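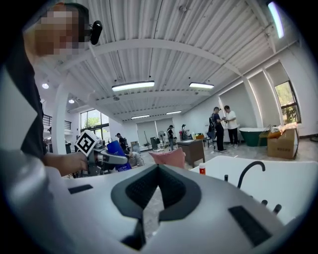
Plug-in installation: changes for Ternwood users

Members who use the Ternwood connector to pass model geometry between offices are asked to note that the method of installation changed in March. The connector is no longer supplied as a single file to be copied into the plug-ins folder. It is now installed through the Fletitz package manager, together with the libraries on which it depends.

The support desk has dealt with 176 enquiries on this subject, almost all of them concerning a "library not found" message when the design program starts. In most cases an old copy of the connector had been left in place and was being loaded ahead of the new one. The old file should be deleted before the package manager is run. Users should then close every open window of the design program, including any running in the background, and start it again.

Offices with managed computers will need their IT department to carry out the installation, as it requires write access to the shared program folder. A silent installer is available on request. It occupies 368 MB and should be placed on a local drive, not a network location.

Scripts written for version 4 of the connector will continue to run, with one exception. Calls that name a project stream by its title must now use the stream's identifier. The Plivley office has prepared a short conversion script, which members may download from the shared library. It handles up to 100 streams at a time and leaves the original file unchanged.

The Akyol rendering add-on has not yet been tested with the new arrangement. Members who depend on it are advised to remain on their present version until a further notice is issued.

Questions should be sent to Kaja Juška at the support desk, quoting the connector version and the full text of any error message. Screenshots alone are often not enough to identify the fault.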